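Plolby Help > Woodworking > Finishes and coatings

Oil finish still tacky after eight days: strip it or wait?

Small batch of wooden kitchen pieces, all bought unfinished and all intended for occasional contact with food. Species unknown for most of them. I sanded to 220, wiped with a dry cloth, and applied Greltier tung oil, which the can describes as pure with no solvent or drier. Two coats, a day apart. I flooded the surface both times and wiped back after an hour, possibly not well enough the second time.

The pieces are in a basement room at 64 F with the door shut. No dehumidifier. It has rained for most of July here and the room smells of oil. After eight days the flat surfaces feel dry in the center and tacky near the rims and in the corners. A paper towel pressed on the corners comes away with lint stuck to the wood.

One complication: a couple of the pieces had mineral oil on them before I started. I wiped them down and assumed that was enough. I did not keep track of which ones.

What I want to know is whether heat will speed this up, whether a third coat will pull the second one dry (I have read this in two places), and at what point I should give up and strip. The tray and the mug stand matter most because they will be used daily.
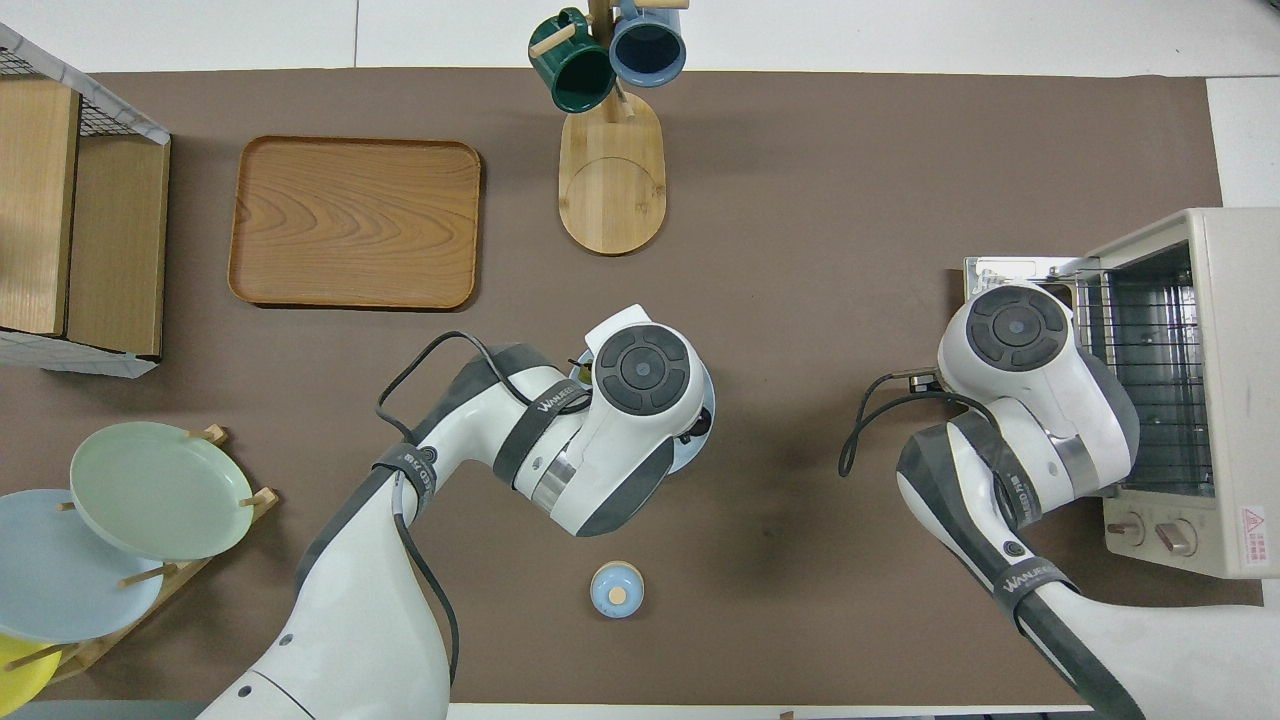
Tatiana Tóth replied

Do not add a third coat. A fresh coat over uncured oil slows the lower layer by cutting off its oxygen. The claim you read comes from shellac and lacquer, where new solvent dissolves the previous film. Oil does not work that way.

Tung and linseed oils do not dry by evaporation. They take up oxygen and crosslink, so the variables that matter are film thickness, air exchange, temperature and light. Your pattern (center dry, rims and corners tacky) is a thickness problem. Oil pools where a cloth does not reach, the surface skins, and the oil below the skin is then starved.

Procedure:

Wet a lint-free cloth with mineral spirits and wring it out. Rub the tacky areas only, turning the cloth often. Skinned areas may need a gray abrasive pad with the same solvent. Wipe dry.

Stand everything on edge so that air reaches both faces. Open the door and run a small fan across the room, not pointed at the work.

Move it all to a warmer room if you have one. Pure tung oil at 64 F is slow even when applied correctly. At 75 F I allow a week between coats and a month before use.

On heat: gentle warmth is fine, appliance heat is not. I ran test strips of maple in a cabinet held at 98 F and they were dry to the touch well ahead of the strips on the shelf. At 118 F I had oil bleeding back out of the pores in beads, which then cured as hard dots that had to be scraped. Glued joints are a second reason to stay low, as the base of a stand and the raised edge of a tray may not move at the same rate. 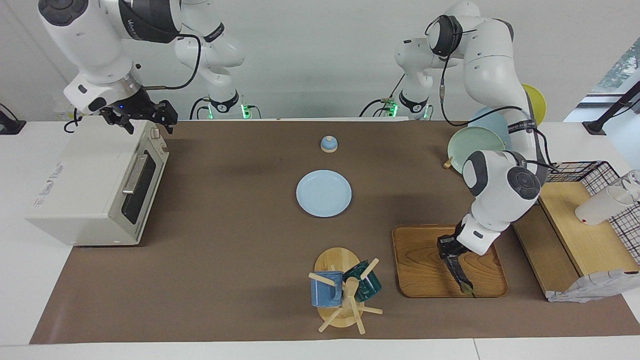
A closed heated chamber also has very little air exchange, so you gain temperature and lose oxygen. If you build a warm cabinet, leave a gap at the top and bottom.

Spread the used cloths flat outdoors until stiff, or submerge them in water in a lidded metal can. Oily rags in a pile can self-heat and ignite. This applies to tung as well as linseed.

dovetail_ray replied

I'd just wait. Mine took three weeks and came out fine. Next time use Penum wax, it's ready the same day. You do have to redo it pretty often though.

mk_finishing replied

Agree with the first reply, but she skipped the mineral oil question. Mineral oil never cures. Where it remains in the wood, the tung oil mixes with it and can stay soft indefinitely. Wiping the surface removes very little of what has soaked in.

To sort the pieces, clean off the excess as described and wait two weeks in moving air. Any piece that is still soft across the flat areas, not only the corners, is probably one of the contaminated ones. For those I would wash with mineral spirits several times, let them air out fully, sand back to 150 and keep them on mineral oil permanently.

For the rest, thin the next coat 1:1 with a food-contact citrus solvent and apply it by weight. A 500 gram can from Begović does more trays than you would expect when you wipe back after twenty minutes instead of an hour.

Original poster, follow-up

Cleaned the corners with spirits and a gray pad. Moved everything upstairs with the fan on low. The tray rim no longer picks up lint. One piece is still soft all over, so I am treating it as a mineral oil case. Will the solvent wash raise the grain, or is that only water?

mk_finishing replied

Only water. Mineral spirits will not raise it.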